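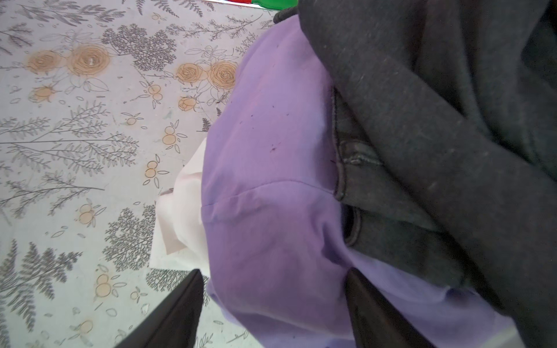
Wäsche sortieren für Fortgeschrittene

Zwei Haufen, hell und dunkel: So hat man es mir beigebracht, und so wurden meine Hemden grau. Besser sortiert man zuerst nach Temperatur, dann nach Farbe. Taschen leeren, Reißverschlüsse schließen, Dunkles auf links drehen.

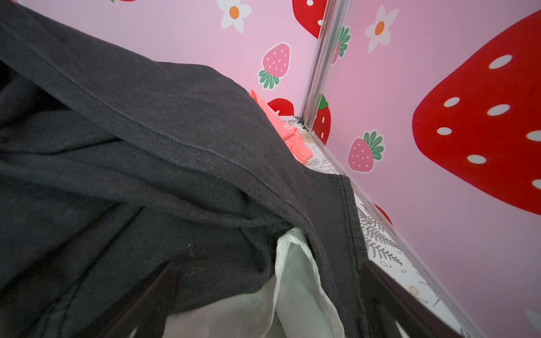
Die Trommel nur locker füllen, eine Handbreit bleibt oben frei. Bei Pflegeleichtem reichen 400 Umdrehungen, der Rest ist Bügelstrafe. Weichspüler weglassen, vor allem bei Handtüchern. Einzelne Socken bis Februar aufheben, dann trauern.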